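Hand-held gripper demonstration

Hand-held gripper demonstration is a way of gathering examples for a learning system in which a person does a task with a pair of grippers held in the hands, and no robot takes part. Each gripper has two fingers worked by the holder's grip and carries a camera that looks along the fingers toward the work. A further camera may be worn on the head. The recordings are later used to train a control program, called a policy, for a robot arm fitted with fingers of the same shape.

The method is used most often for tasks that are hard to describe with rules. Soft goods such as cloth, netting and bags are a common case.

Handling a mesh bag and cloth on a white work surface with hand-held grippers. 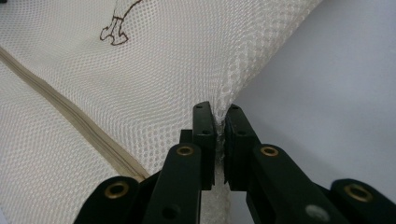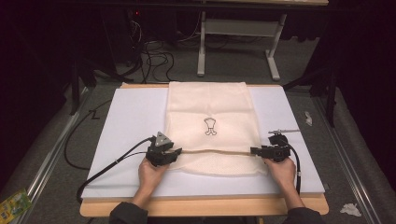
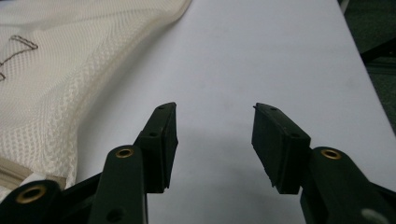
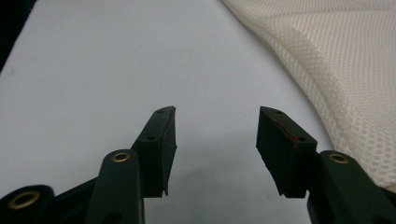

Background

Early example gathering for robot arms relied on teleoperation, in which an operator moves a leader arm or joystick and a follower arm copies the motion. Teleoperation gives exact joint readings but ties the work to the place where the arm is installed. It is also slow. An operator folding cloth by teleoperation tends to pause before each grasp to judge depth, and those pauses are learned along with the motion.

Hand-held grippers remove the arm from the recording stage. The person feels resistance through the handle and moves at close to normal working speed. The cost is that joint angles are not recorded and must be worked out afterward from the path of the gripper.

Equipment

A typical set has 2 grippers, one for each hand. The fingers are driven by a linkage so that they stay close to parallel as they open and close. Finger pads are treated as wear parts. A pad that has lost material at the lower edge can still be used if the gripping face is flat, but a change in the gripping face changes how thin material is held, and pads are normally replaced in pairs.

Finger opening is recorded either by a sensor in the linkage or by finding the fingers in the camera view. The second approach needs no added wiring but fails when material covers the pads.

Position is estimated from the camera view, from a motion sensor, or from both. Plain surfaces give the estimator little to follow. Sites that work on a blank white board often leave part of the floor or table rim in view for this reason, or add markers outside the working area.

Procedure

A recording is divided into episodes. One episode covers one attempt at the task, from a stated starting condition to a stated end condition. The usual order is as follows.

The item is placed on the work surface in a starting position taken from a list or chosen at random.
Both grippers are opened and closed fully, to give the limits of travel.
Recording is started and the clocks of all cameras are matched.
The task is carried out.
The grippers are opened, moved clear of the item and held still, and recording is stopped.

The opening and closing in the second step is sometimes skipped by experienced operators. Files without it can be used only if the limits are copied from a neighboring episode recorded with the same pads.

Starting positions matter more for cloth than for rigid parts. A rigid block on a table can be described by its position and one angle. A bag can be flat, bunched, turned over or partly inside out, and a policy trained only on flat starts will often fail on a bunched one. Operators are therefore asked to vary the start widely and the motion narrowly: many layouts, with the same general plan of grasps for each.

Mesh fabric

Mesh is regarded as a difficult material. It stretches unevenly, and the surface below it shows through the holes, so that its edge is hard to find against a background of similar color. Depth cameras may return the distance to the table in place of the distance to the fabric.

Zippers, hems and seams are stiffer than the mesh around them and are useful as grasp points. A pinch on plain mesh draws the neighboring material into folds, while a pinch on a hem moves a longer section of edge with less distortion. Printed marks on the fabric help annotators tell one side of the item from the other.

Two-handed tasks add a timing problem. When both grippers hold the same edge, the distance between them sets the tension, and a small error in either position estimate can appear in training as a pull that the operator did not make. Some groups correct this by fixing the distance between the grippers for the part of the episode in which both are closed on the edge.

Labeling and review

Episodes are reviewed before training. The reviewer marks the start and end of each grasp, the result, and any fault in the recording. Failed attempts are kept in a separate set. Attempts in which the operator lost the fabric and took hold of it again are usually kept in the main set, as they show the policy how to recover.

The Stosmont procedure, written by Maja Szczepańska and Nighat Ghumman and issued on April 15, 2020, sets out four result codes: complete, complete with regrasp, incomplete, and void. Void is reserved for faults of recording and says nothing about the handling. The procedure was adopted with small changes at the Ternville site, where Aqeel Dhanial added a code for items that left the work surface.

In the first Ternville collection of bag-handling episodes, 626 episodes were recorded and 216 of them were set aside at review. Most of these were void because of lost position tracking over blank areas of the board. The site later set a minimum of 100 accepted episodes for each starting layout before that layout could be used in training.

Limitations

The recorded motion is that of a human arm. Some paths that are easy for a person cannot be followed by a given robot arm, because of reach, joint limits or contact with the table. Such paths are found by running each episode through a model of the arm and rejecting those that cannot be followed.

The force on the handle is generally not measured. Two episodes that look the same may differ in how hard the fabric was held, and a robot that closes to the recorded opening may slip on one item and crease another. Khurram Zaidi and Parveen Afridi have proposed adding a thin force sensor behind each pad. Trials with the Naqvi gripper gave usable readings for woven cloth and poor ones for mesh, where the contact area changes with each pinch.

Operator habits are a further source of error. A set gathered by one person may contain a regular tilt of the wrist or a preferred side for the first grasp. The Famirov guidelines call for at least three operators per task and for the hand making the first grasp to be recorded with each episode.

See also

Imitation learning
Teleoperation
Deformable object handling
Parallel-jaw gripper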